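Accueil | Guides | Fiches | Contact
Imprimer | Envoyer par e-mail | 3 commentaires

Poste bi-bras : règles de bonne pratique avant et pendant une série de prises

Fiche Ramwood, mise à jour le 25 mars 2022. Version courte, à garder près du poste.
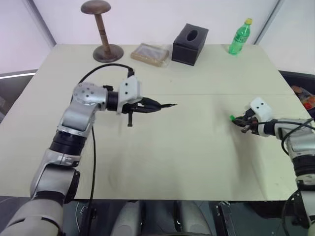 Farahani objecte qu'une fiche de plus ne sert à rien si l'arrêt d'urgence reste hors de portée de celui qui surveille, et que la règle numéro un devrait être celle-là. D'accord. Donc on commence par là.

1. Arrêt d'urgence

À portée de main, bras non tendu. Testé avant chaque série, les deux bras sous tension. Un essai raté = pas de série. On note dans le cahier, on appelle, on ne bricole pas.

2. Zone

Personne dans le volume des bras tant que les moteurs sont alimentés. Même « juste pour redresser la bouteille ». Pause logicielle = pas une consignation. Pour remettre un objet en place : coupure, attendre l'arrêt complet, puis la main.

Les lunettes, oui. Les badges autour du cou, non.

3. Câbles

Le point le plus négligé. Faire passer chaque poignet d'une butée à l'autre, à vitesse lente, en regardant les câbles et pas la pince. À vérifier :
- boucle assez large au-dessus du poignet, sans traction sur le connecteur
- rien qui puisse accrocher un objet posé ou le bord de la table
- pas de gaine pincée entre deux segments

Un câble qui traîne sur le plateau, on le reprend avec un collier souple. Pas de ruban adhésif, ça laisse de la colle et ça lache en pleine série.

4. Objets

Varier : du rigide, du souple, du transparent, du petit. Un emballage plastique froissé et une bouteille translucide posent des soucis de détection que n'a pas une boîte mate, autant les avoir dès le début. Objets hauts au fond, le devant reste dégagé pour les avant-bras. Pas de verre. Pas de liquide, bouteilles vides et bouchées.

Petites pièces (bouchons etc.) : effort de serrage au minimum, on monte par paliers. Une pièce éjectée, on la retrouve avant de reprendre.

5. Vitesse

Série nouvelle : 27 % de la vitesse max, pas plus. On passe au dessus après 2 séries complètes sans contact imprévu. Jamais les deux bras dans la même moitié de table en mode rapide, sauf programme validé.

6. Contact entre les bras

Arrêt, même si ça a l'air de rien. Regarder doigts, supports, vis. Refaire le zéro des deux côtés. Reprendre en lent.

7. Cahier

Date, programme, objets, incidents. Chez Indale le seuil pour valider un programme est fixé à 97 % de prises réussies, on garde le même. Les lignes vides de janvier sont à compléter, merci.

Pour la consignation électrique, voir la fiche Illey, elle prime sur celle ci en cas de doute.

Imprimer | Envoyer par e-mail | Partages : 27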